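In Praise of the Big Green Baseplate

January 17, 2018

I have an opinion about toy bricks and I am going to share it at length, so get yourself a coffee. My opinion is that the best thing in the whole box is the baseplate. The plain, flat, square one with studs all over it! Grown-ups walk right past it in the store on the way to the spaceships, and I get it, it looks like a placemat. But if you're buying for a kid this year (or for yourself, no judgment from me), please get the plate first and worry about the rest later.

I came to this late. For years we had a tub of loose bricks at our house and my daughter would tip it out, build a tower six bricks high, watch it tip over on the rug and wander off. Then my neighbor Clementina Louro passed along a green baseplate that her boys had outgrown, and that same afternoon we had a street. A street, with a corner shop and a fence! My daughter named the town Skitano and it has been going ever since, on and off, through one house move and a very rude cat.

What I love is that a plate gives you a place. A pile of bricks asks you to make an object, and that's a lot to ask of a five-year-old who is also hungry. A plate is already a field or a yard or the bottom of the sea. You put one brick on it and something has started. Where does the road go? Who lives next door? I've watched kids who "don't like building" stay at it for an hour once they had ground to build on.

It also solves the moving problem. We eat at the same table we build on, like most people I know, and being able to pick up the whole town and slide it onto a shelf before dinner is worth every penny. No tears, no half a castle in the salad.

Now, my friend Conceição Caldeira disagrees with me, and she's a smart woman, so I'll give her side. She says a plate makes kids think flat. They fill it up edge to edge and never go tall, and they stop making animals and rockets and odd things with wheels. I've seen a little of that, I admit. Our town did go through a long phase of parking lots. But the cure is pretty simple - keep a few bricks off to the side for whatever isn't part of the town, and leave some of the plate bare on purpose.

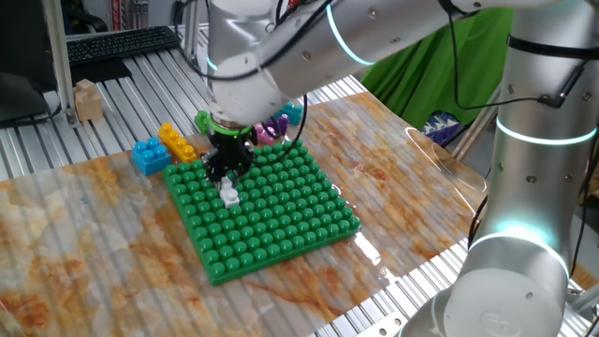

I'm a big believer in bare studs. One white brick with nothing but green around it is my favorite stage of any build, better than the finished thing, and I will happily sit and look at it while everybody else digs for wheels. Could be a lighthouse. Could be the first step of a staircase, or a very small refrigerator that somebody left in a field.

As for colors, get green. Gray is fine for moon bases and blue is nice if you have boats, but green works for nearly everything, and yellow and blue bricks look so cheerful against it. Buy the biggest square your table can take and still leave room for elbows. If you can only find a used one, wash it in the sink with dish soap and an old toothbrush and let it dry flat on a towel. Ours still has a purple crayon mark in one corner, and that's where Skitano keeps its airport.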